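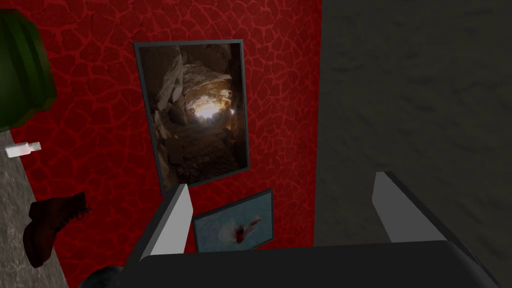 *Simulated view from behind an open two-finger gripper, with a red wall and framed pictures beyond it. Render: Kukell.*

**Kukell asks gripper makers to stop quoting simulator scores as safety evidence**

9/23/21

Kukell, a test lab for small robot arms, today published a practice note on what a simulated trial can and can't prove. It is free to download and runs six pages.

The note follows a review the lab began in June. Staff read 536 claims in sales sheets and manuals and looked for the test behind each one. Too often the test was a rendered room and a success rate, with no word on friction settings, sensor noise or how many runs were thrown out.

"I like simulators. I use one every day," said Tadeo Villalba, who wrote the note. "But a crackled red wall and a boot on a ledge don't tell me what happens when a finger pad wears down. If you want to call a gripper safe near people, show me the force readings from a real one."

Under the note, a maker should:

- label every simulated result as simulated, on the same page as the number
- publish failed runs along with good ones
- repeat at least 2 of the claimed tasks on hardware
- name the software version and the object set used

Kukell tried the rules on its own Osamow bench program first. Of 1,138 simulated grasps in the lab's records, none had the object set written down properly. Those results have been withdrawn.

The lab does not plan a badge or seal. Villalba said he has seen too many of them handed out for paperwork. Vellix has agreed to apply the note to its next product manual, and Kukell says it will read that manual before giving anyone credit.

Comments on the draft rules can be sent to the Kukell test office, Opoku Building.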